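I clean my own driveway since we moved to Mokstead, and in July I finally rented a pressure washer instead of scrubbing with a brush on my knees. I want to write down how it went, while I still remember the mistakes.

The rental shop in Ondstead gave me an electric machine and a paper with instructions. The paper was short. It did not say that the narrow nozzle can take the top off old concrete, and I learned this near the garage door, where there is now a pale line as long as my arm. After that I used the wide nozzle only, and I kept it a little farther from the ground. It is slower, but the surface stays even.

My neighbor Imani Ferreira came over when she saw the water running toward the street. She was very polite. She told me that in our town the storm drain goes directly to the creek, with no treatment, and that soap and oil must not go in there. I was ashamed, because where I lived before I never thought about such a thing. She lent me a long rubber barrier, and we placed it across the low end of the driveway. The water stayed behind it and I could push it with a broom onto the grass. For the oil stain under the car I did not use water at all. I covered it with cat litter for one night, swept it up and put it in a bag for the hazardous waste day. 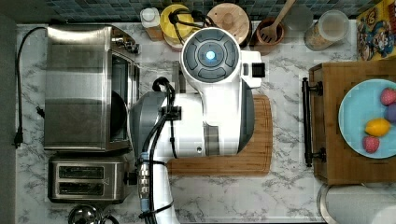
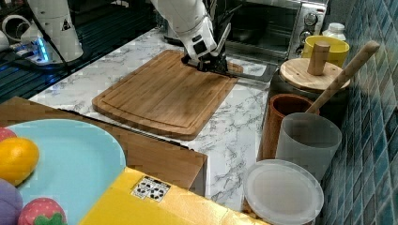
*The bamboo cutting board on the marble-look counter, in both photos.*

The whole driveway took me two afternoons. I had planned for one. The part beside the hedge was the worst, as moss had grown there for years and it came off in small wet pieces that stuck to the wall, the mailbox and my trousers. Next time I will scrape the moss first, when it is dry.

I also asked for a price from a cleaning company, Kovalchuk, to compare. They wanted nearly 200 dollars for the driveway and the front steps, and this included collecting the dirty water and taking it away. My rental was 101 dollars for the two days, plus 18 for a pair of rubber boots. If I count my hours, the company is maybe not so expensive. My cousin in Dretstead pays for it every spring and is content.

It is October now and the concrete still looks good, except for my pale line. The steps I have not done yet. They are brick, and the joints are soft in some places, so I think I will use a bucket and a stiff brush there. I have given the barrier back to Imani and I should buy one for myself before spring.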